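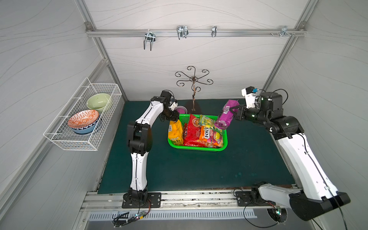
The cell with both arms at the green basket, the left one over the yellow bag and the right one holding the purple package.

Subject: Re: [bimanual-users] Right arm drops in the middle of a hold, no error in log

Hello all,

thank you for the answers, and sorry that I was silent for some time. I wanted to repeat the test properly before I write again. I put the earlier message from Ye-ji Lim here, so that people who did not follow the thread can understand.

> On the right arm: does the drop come at the same joint angle every
> time, or at the same time after the start? When we had this on our
> Trusero controller it was the second one. The elbow lost torque for
> a moment, the arm went down a few centimeters, and then it held
> again as if nothing had happened. No error flag, because the
> joint was back before the watchdog counted enough missed replies.
>
> I would look at three things before you change any software:
> the cable at the gripper, the supply voltage while both arms are
> moving, and the retry setting in the bus driver. Please also do
> not put your hand in the cell when the arm is "only holding". I
> know that everybody does this.
>
> Ye-ji Lim

Ye-ji, the answer to your first question is that it depends on the angle, and only on the right arm. I will explain how we found this.

The task is the snack basket task. Both arms work over the same basket, and each one takes packages from its own end. We made 153 runs with the same start position and the same program. In 12 of them the right arm dropped during the hold over the basket. The left arm did not drop in any run. All 12 drops happened when the wrist was turned in and the forearm was reaching across toward the basket. When we ran the right arm with the wrist straight, we could leave it holding a package for 17 minutes and it stayed in place.

So I did what Ye-ji proposed, in the same order.

1. The cable. On the left arm the cable is clipped along the white links and it has little freedom to move. On the right arm we have a loop over the gripper, to leave enough length for the wrist and for the camera. I believed that a big loop was the safe choice. But with the wrist turned in, the loop pulls on the plug at the last joint. It is not a strong pull. I moved the cable by hand with the arm parked and the motors without power, only the logic supply on, and I watched the reply counter. At one position of the cable the replies from the gripper and from the wrist stopped together. When I released it they came back.

2. The voltage. We measured at the right base during ten normal runs. It goes down a little when both arms lift at the same moment, but it stays inside the limits that are written in our manual. I don't think this is our problem. I keep the measurement anyway, in case somebody wants to compare.

3. The retry setting. This was the surprise for me. In our version of the Stakoner driver, the retry limit was set to 703. I don't know who wrote this value. It is in our own configuration file from before I joined the group, there is no comment next to it, and the default in the file from Tekin is much smaller. With such a high limit, the driver continues to ask and ask, and the program above it believes that the arm is healthy. During this time the wrist does not receive new commands. When the connection returns, it receives the newest command at once, and it jumps to it.

The jump is what I want to warn about, more than the drop. The drop is a few centimeters and the arm falls on a bag of snacks. The jump can go in any direction, and it is as fast as the joint allows. In October, one time, my colleague was reaching in to straighten a package while the arm was holding. The wrist jumped and hit the back of his hand. He had a bruise and nothing more, but his fingers were close to the gripper. We had the emergency stop on the table outside, and he could not reach it with the other hand. I pressed it, and I was too late to change anything.

I should say also that the green lights on the joints were on the whole time. We had the habit to look at these lights and to think "green, so it is fine". On our arms the green light says only that the joint has power. It says nothing about whether the joint is hearing the commands. Please check what it means on your arms, because I was wrong about it for months.

What we changed until now:

– The retry limit is now 3. After that the driver reports a fault, and both arms stop and hold. Not only the arm with the fault, because they share one basket.

– After a fault, the program must read the real position of every joint before it sends a new command. So there is no jump to an old target. This part I wrote myself and I would be happy if somebody reviews it.

– The plug at the right wrist has a small printed clamp now, and the loop is fixed at both ends. The first clamp broke after one afternoon. The second is thicker.

– Nobody puts a hand in the cell unless the motors are off. We moved the emergency stop to the side where people reach in.

With the new clamp and the old retry value we had no drops, but I made only a short test, because I did not want to run longer with this value. With the new clamp and the new value I will repeat the complete series and send the numbers.

Two questions are still open for me.

First, does anybody have the Vandholm wrist cable, the one with the locking plug? Their drawing shows a stiffer cable and I am afraid that it will push the camera mount when the wrist turns. If you have it on an arm with a camera on the gripper, I would like to know if your calibration stays good.

Second, what do you do with the package when a fault comes during a hold? At the moment we keep the gripper closed. If the wrist is not answering then we cannot choose anything, it stays how it was. But for a fault on another joint I could also open the gripper above the basket. For snacks both are fine. For the bowls, which we want to try later, I don't like either of them.

I can send the log of all 12 runs to anybody who wants it. The file is too large for the list, so please write to me directly.

Thank you again, Ye-ji. Without your message I would still be searching in the motion planner – I had already spent two weeks there.

Best regards from the lab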